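Tips from the bench, July: teaching two arms to write and wipe

We've spent the month at Burik showing a pair of arms how to use a marker and a block eraser, all by remote control, and I've enjoyed it far more than I expected! Most of what follows applies to any small table job.

## Before you start

- Practise the reach with nothing recording. Five dry goes is plenty, and your hands will slow down nicely by the last one.
- Lay the pen so its barrel runs between the fingers as they come in, and leave clear table on both sides of it.
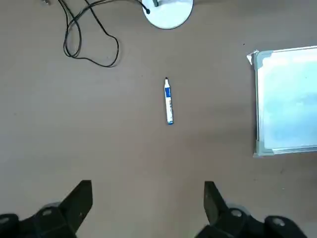

- Park the lamp and its flex well off the path you mean to take. A loop of cable will find a finger sooner or later.

## Paper and clips

Clip a good stack of paper to something flat with a rim. A thick pad has a bit of give, so a heavy-handed press doesn't end in a squashed nib, and you can peel off the top sheet and carry on. I like the clips along the near side, where I can get at them between goes. 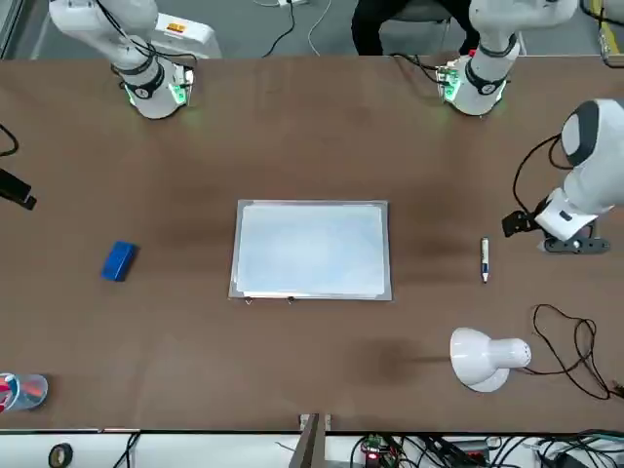

*Paper clipped down in the middle, blue block to the left, marker to the right.*

Give each arm its own side and stick to it (crossing over is where I get muddled). We do 40 goes in a sitting and stop for tea after 60 minutes, finished or not. Tired hands teach wobbly habits.

## Two hands at once

Pick up both things before you make any mark. It feels fussy, but the arms learn a tidy order, and you aren't hunting for the block with a pen hanging in mid-air.

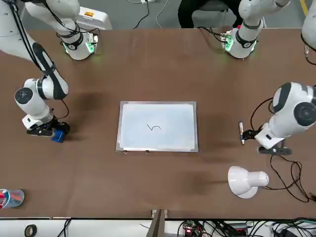
Keep the strokes short to begin with. One squiggle is enough for a wipe lesson, and you can work up to proper letters once the pressure feels right. If a go turns out badly, bin it on the spot and note the number. Ours is 523 so far in the Prevero notebook, with the duds crossed through in red.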